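Stage Management I, session 6: running a tech rehearsal
22/11/2018

Read this before class and bring it with you. We will use *Stovilum*, the one-act from last term, as the working script.

## Before the day

- The prompt book has every cue penciled in, with a standby marked half a page ahead of each one.
- Cue numbers are agreed with lighting and sound. Margit Nyberg's rule in the Podholm studio is to leave gaps in the numbering, so a late cue can go in as 14.5 without moving the rest.
- Spike marks are down, one tape color per scene.
- Prop tables are laid out and labeled, one on each side.

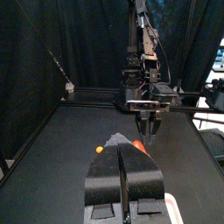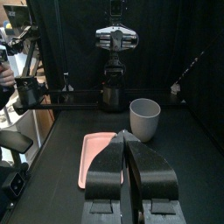
## Calling a cue

Every call has three parts, always in the same order:

1. "Standby lights 19." The operator answers "Lights."
2. Silence on headset.
3. "Lights 19 — go."

Never say the word "go" on headset for any other purpose. When several departments move together, name them all in the standby and give one "go."

## Cue-to-cue

Skip the dialogue between cues. Start the actors two or three lines before the standby and stop them once the change is complete. To stop, say "Hold, please" loudly enough for the whole room. Everyone stays where they are until you give the line to restart from.

Write down every hold and its cause. Last year's Trevlow tour had 200 cues and most of the holds came from costume changes, which had not been timed beforehand.

## For next week

Mark up pages 5 to 9 of the script with standbys and calls. Leonora Rivera will collect the books at the start of class. The reading is Chaturvedi, chapter 3.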